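I've filled out an awards pool every January for 17 years, and I have now reached the age where I think the whole season should be six weeks shorter. I say this as a person who loves it! I love the terrible banter, I love the gowns, I love it when the sound mixers get played off and keep talking anyway. But by the time the big night rolls around I've watched the same four actors give the same four speeches at so many podiums that I could give them myself (and have, in the car).

My complaint this year is about a little movie called *Bogale*. You may not have seen it. When it opened it was on 454 screens, and by the time anybody started writing about it, it was down to the second-run place in Wullenville, where I caught it with a bucket of popcorn and maybe nine other people. It's wonderful. It's slow for half an hour and then it grabs you by the collar. The lead performance is the best thing I saw all year, and it got zero nominations, because its distributor, Porkero, spent its money pushing *Irkutano* instead.

Now, *Irkutano* is fine. It's handsome, it's long, everybody in it has a cold. But it had a screening with a Q&A every other night for three months, and *Bogale* had a link that expired. You can't vote for a thing you never got around to watching, and voters are busy people with a stack of movies and a dog to walk. They watch what's been talked about. Then they vote for it, and then we all act like a verdict came down from the mountain.
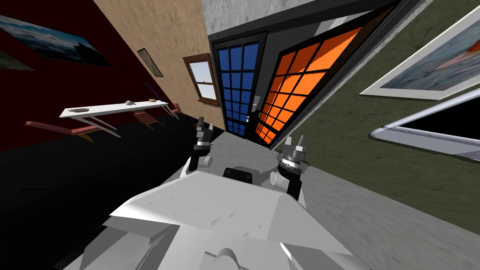

Morenike Osagie wrote to me after my last column and told me I had it backwards: the long season is the only reason small movies get any chance at all, and if you chop six weeks off, the ones with the big ad budgets win by default. She said she'd never have heard of half her favorites without all those critics' prizes in December.

I've been chewing on that, and she's got a point, darn it. The early critics' groups do dig things up. My trouble is with what comes after, the guild dinners and the luncheons and the other luncheons, when the list just gets shorter and shorter and everyone repeats it back to each other. Keep December, I say. Lose most of February.

And put the nominees back in theaters, cheap, for the whole stretch before the vote. I'd drive to Wullenville for that twice a week.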